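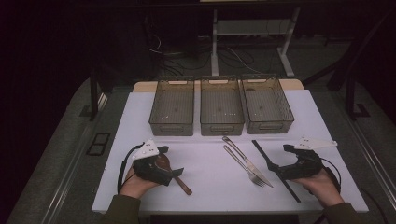

I spent most of September on timestamps, and I'm writing it up because I know I'll forget how it all fits together by the next time something drifts.

Some background. We sort cutlery into baskets with a pair of hand-held grippers, record it, and train a policy on the recordings. The part I look after is everything between the raw recording and the training set. I call that part Castside, after the folder it started in. It reads the video and the gripper data, lines them up, works out the gripper poses, throws out bad episodes and writes what's left in a format the trainer can read. The trainer is Beseck, and it is very particular about what it gets fed.

The problem showed up in Beseck first. A policy trained on the spoon and fork episodes would go to the right place, pause, and close the fingers a bit too early. Knives were fine about half the time. Forks were bad, and chopsticks were hopeless. My first thought was that we had too few episodes with thin objects in them, so I reweighted the set and trained again. Same early close. I changed the learning rate, which in hindsight was a waste of an evening.

What I should have done first was plot the finger width against the video. When I finally did, the width signal was running ahead of the wrist camera by a couple of frames on the left side and hardly at all on the right. Two frames doesn't sound like much. For a sponge it wouldn't matter. For a fork lying flat on a table, the fingers need to be down either side of the handle before they start moving in, and two frames is enough to teach the policy to pinch the air above it.

The cause was dull. Castside stamped the width readings when the encoder sent them and stamped the images when they landed on the recording machine. The left camera was going through a busier hub, so its images landed later. I'd written that code myself and left a comment next to it saying to fix it properly later.

There are two ways to deal with this. You can get every device onto one clock, or you can measure the offset for each recording and correct it afterwards. I've done a bit of both. New recordings take the capture time from the camera driver, and the old ones get an offset estimated from a short open-and-close of the fingers at the start of each session. I pull the finger edges out of the wrist video, get an apparent width from that, and slide it against the encoder signal until they match best. It's plain cross-correlation, nothing clever. We had 1744 old episodes and I didn't want to lose them.

The estimate fell over in one case, which was when a session started with something already held. The fingers can't fully close on a spoon bowl, so the curve flattens out early and the match gets vague. I added a check on how sharp the correlation peak is, and if it's too broad the episode goes into a pile for me to look at by hand.
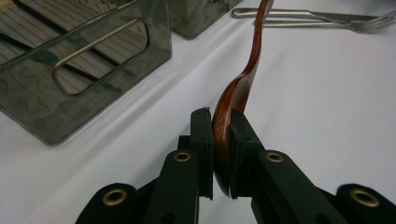
Brallholm wrote in after my last post to ask why I don't skip the encoder completely and take the width from the video for everything, given that I'm already computing it. Fair question. I did try it. The edge detector is good enough to find an offset over a few seconds, but frame by frame it jumps around, and shiny things are the worst for it. A bright highlight on a metal handle near a fingertip gets picked up as an edge, and the width leaps by several millimetres and back. I could smooth it, but smoothing adds lag, and lag was the whole complaint.

Pose tracking has needed some attention as well. The smoky baskets give it trouble. You can see through the walls, but not cleanly, so features turn up on the plastic that are really reflections, and they slide as the camera moves. The tracker believes them. I now run a stricter outlier test whenever a basket fills a lot of the view, and the jumps in the trajectories have mostly gone. Seven episodes still fail and I've left them out.

I also split the config. Mulligan, our replay tool, used to have its own copy of the sync settings, so for a while I was fixing episodes in Castside and then viewing them in Mulligan with the old offsets applied on top. That cost me most of an afternoon and a fair bit of swearing. Both now read the same file, and Mulligan prints the offset in the corner of the window.

The retrained policy closes when it should on spoons, forks and knives. Chopsticks are better but I wouldn't call them good. They roll, and I think that's a separate problem to do with how the approach angle is represented. I'll look at that next, once the reprocessing job has finished and I've got some disk space back.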